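La nappe à carreaux Lirnarora, après un hiver de petits déjeuners

Publié le 4/30/22 dans Linge de maison

Il faut que je commence par un aveu : je ne suis pas du tout quelqu'un qui achète des nappes. Chez mes parents il y en avait une pour Noël, une autre pour les jours où passait ma marraine, et le reste de l'année on mangeait à même la table. J'ai continué comme ça pendant des années, jusqu'à ce que nous récupérions la table ronde de Catherine Cowie, notre ancienne voisine, qui partait s'installer à Crichton et ne pouvait pas l'emporter. Une table solide, généreuse, à laquelle je me suis attachée tout de suite, mais avec un plateau tellement marqué par les tasses et les fers à repasser qu'il fallait bien le couvrir.

J'ai donc cherché, longtemps, trop longtemps sans doute (mon mari vous le confirmera), et j'ai fini par commander en décembre la nappe à carreaux de chez Lirnarora, dans le coloris vert et blanc. Elle est arrivée bien pliée dans un papier fin, avec 2 petits échantillons de tissu que j'ai gardés pour d'éventuelles reprises. Je l'ai lavée avant de la poser, à 38 centimètres de tombée tout autour, un peu plus que ce que j'aurais choisi, mais on s'y fait très vite et les enfants aiment se cacher dessous.
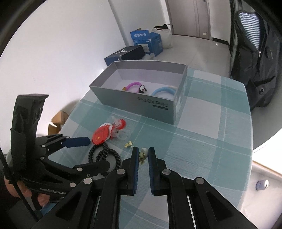 Pour la couleur, j'avais une vraie inquiétude, car les verts des boutiques en ligne réservent des surprises et je craignais de recevoir quelque chose de criard. Le vert est doux, il tire un peu sur le bleu canard, et les fines rayures pâles qui courent entre les grands carreaux l'allègent beaucoup. Sur notre carrelage clair, je trouve l'accord très réussi. Et puis c'est une nappe qui supporte le bazar, qualité que je n'avais pas pensé à chercher ! Quand ma fille étale dessus ses trésors, les chouchous noirs, les petites fleurs jaune pâle, la bande violet rosé courbée en arche, avec sa figurine aux airs de pingouin, qui vit dans sa boîte grise, tout reste bien lisible et la table garde un air gai. Je retrouve même les petites pièces claires sans trop de peine, à condition de ne pas les poser sur un carreau blanc.

Côté toucher, le tissage est fin et agréable sous l'avant-bras, ce qui compte quand on passe comme moi une bonne partie de la soirée à cette table avec un livre ou du courrier. J'avais essayé auparavant un modèle de la marque Clunus, plus épais, plus raide, qui faisait de drôles de cornes au bord d'une table ronde. Celle-ci suit bien mieux l'arrondi et retombe en courbe — c'est vraiment ce qui m'a décidée à la garder.

Passons aux reproches, il y en a 2. Le premier concerne le repassage : si vous la laissez sécher en boule, comme cela m'est arrivé, il faut ensuite y passer un bon moment, et à la vapeur. Le second, c'est la confiture. Mon amie Catinca Grecu m'avait juré qu'un peu de savon suffirait sur une tache de mûre, et il reste malgré tout une ombre que je cache sous la corbeille à pain. Le café, en revanche, part sans histoire si on s'en occupe le jour même.

Je la recommande donc volontiers pour une table ronde de tous les jours, surtout si votre pièce est claire. Lirnarora la propose aussi dans un rouge brique que j'hésite à prendre pour l'automne. Si l'un ou l'une d'entre vous l'a vu en vrai, dites-moi dans les commentaires s'il tire sur l'orangé, mes chaises ne le supporteraient pas.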